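Talk notes, Friday, Ekorach community room. Keep it to 15 minutes!

Hi everyone, I'm Nima Shahbazi, and I write the tabletop column for Terasari. Maricica Cârstea asked me to talk about dark surfaces, and I could go all day, so wave at me if I'm running over. Start with the jungle walls (pause, let people look), then get onto the stone pattern, because that's my favourite colour of brown.
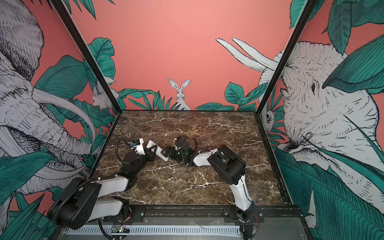

PART TWO — BUSY TOPS AND SMALL WHITE THINGS

Ask the room: who's lost a charger on a patterned bench? Hands up. I've done it with up to 9 people helping me look. White veins run every which way, and your eye follows them straight past whatever you put down. Pale flecks are worse — I keep wiping at mine, thinking they're crumbs.

Tell the Lelel story here (short version, skip the plumber). Then the bit about glare. Polished dark stone throws the ceiling light right back at you, so move your lamp before you blame your glasses.

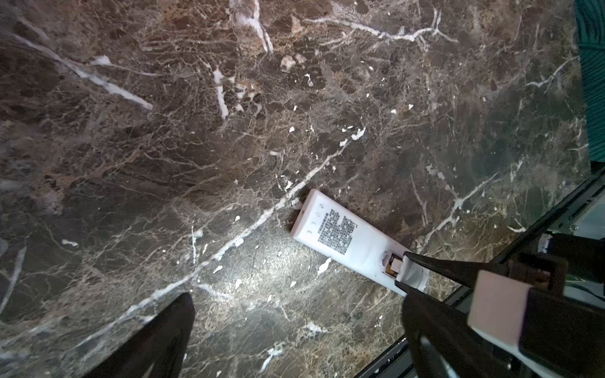
Which gets me to labels. Anything with tiny print on it, I turn print side up and copy what it says into a notebook, in big letters, before it goes in the drawer. Gebru sells a nice fat one with 34 pages, plenty for a household.

Questions next, then tea. Remember to thank Maricica, and bring the sample tiles back to the car.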